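Denex ceiling mount kit for seven-axis arms
Part 132

Home > Mounting > Inverted mounts > Ceiling mount kit

The Denex ceiling mount kit holds a light seven-axis arm upside down over a bench, conveyor or test rig. It is supplied with the plate, the spacer ring, a cable bracket, two sets of bolts and a printed drilling template. The arm, the controller and the overhead beam are not included.

In the box
Mounting plate, steel, painted grey
Spacer ring
Cable bracket with four clips
Bolts for plate to beam, with washers
Bolts for arm to plate, with washers
Locating pins, two
Drilling template

Before you order
The kit is made for a fixed steel beam. It must not be hung from a suspended ceiling, a timber joist or aluminium profile. If the beam also carries a hoist or an extractor fan, the arm will pick up the movement, and positions taught with the fan off will drift with it on. Send us a drawing if in doubt. Cinzia Marino in applications checks beam drawings free of charge, normally within the week.

Check that the arm maker allows inverted mounting. Most do. Some require a different base seal, which has to be fitted before the arm goes up.

Fitting
1. Tape the template to the underside of the beam with the arrow pointing to the front of the cell. Centre-punch all the holes before drilling any of them.
2. Bolt up the plate with the spacer ring in place. Tighten in a cross pattern, first by hand, then to the figure stamped on the plate.
3. Check the plate with a level in both directions. Shim between beam and ring, never between plate and arm.
4. Fold the arm into its transport position and raise it on a lift table. Two people are needed. Do not lift by the wrist or the hand.
5. Engage both locating pins, then fit the arm bolts. Keep the lift table in contact until the last bolt is tight.
6. Route the base cables through the bracket and leave a loop the width of a hand between the last clip and the connector.

Software settings
Set the mounting direction in the controller before the brakes are released for the first time. With the factory setting the controller assumes a floor mount and compensates for gravity the wrong way up. The arm will then push towards the bench when hand guiding is switched on.

Enter the tool mass and centre of mass next. For short rod tools and probes, enter the hand and rod together as one load. Run the load check with the hand pointing straight down and again with the wrist turned a quarter. If the two results disagree, the usual cause is a hose or cable pulling on the hand.

Setting the tool point for a rod tool
The tool point belongs at the blunt end of the rod, on its centre line. Where the rod leaves the hand at an angle, measuring the length alone is not enough. Use the four-position method: touch the same fixed point from four clearly different wrist angles and let the controller work out the offset. Repeat if the reported error is larger than your process allows. Bit-na Yeom's application note 77 covers the method in full, including a worked set of positions for an inverted arm.

Try the new setting in simulation first. The model needs only the arm, the hand and the rod; the bench and guarding can be added once the wrist movements look right.
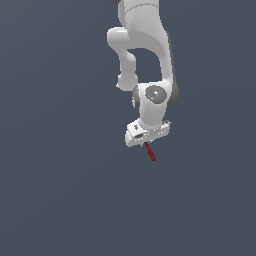
Rotate the simulated tool about its point through the full working range and watch the elbow. On an inverted arm it can swing lower than expected when the wrist is brought close to the base. Set a lower limit for the elbow in the safety configuration and test it at reduced speed.

Maintenance
Retighten the plate bolts after the first 101 hours of running, then every 2,000 hours. Mark each bolt head with paint pen so that movement shows. Wipe the joint covers at the same visits and look for grease at the seams. On an inverted arm any leak runs down towards the wrist and may first be noticed there, well below the joint it came from.

Replace the cable clips if they have gone stiff. Check the rod for play by hand with the arm powered down and the brakes on. After a collision, redo the tool point even if the rod looks straight.

Spares
Bolt set, plate to beam
Bolt set, arm to plate
Cable clips, pack of four
Locating pins, pair
Drilling template

Orders and drawings: Denex sales desk, attention Ermanno Zuccaro. Quote the part number and the arm model.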